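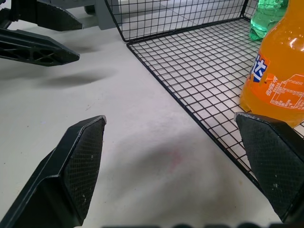 Grolholm two-arm recording station

The Grolholm is a bench station for recording shelf-stocking examples. An operator guides both arms through a task and the station saves joint positions, gripper opening and every camera view on one clock. Files open directly in Nigam, our training software.

Grippers: two-finger, textured pads, swappable
Cameras: one at each wrist, one at the head
Session limit: 722 recordings
Setup time: nearly 14 minutes
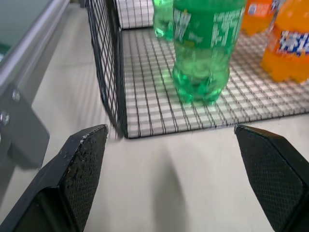

Lestdale Learning Systems | Data Collection Department

Bottles and bags of chips on a wire mesh rack make a good first task — see-through plastic and thin wire are hard for a new model. Plan on 8 operator hours per task. 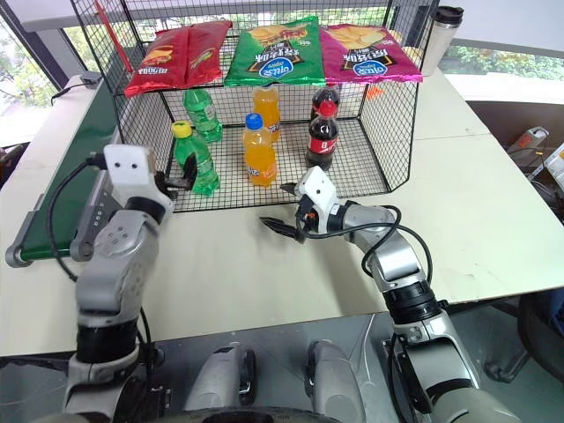

Stations ship with 2 spare sets of finger pads. For loans and pricing, ask for Poonam Gautam.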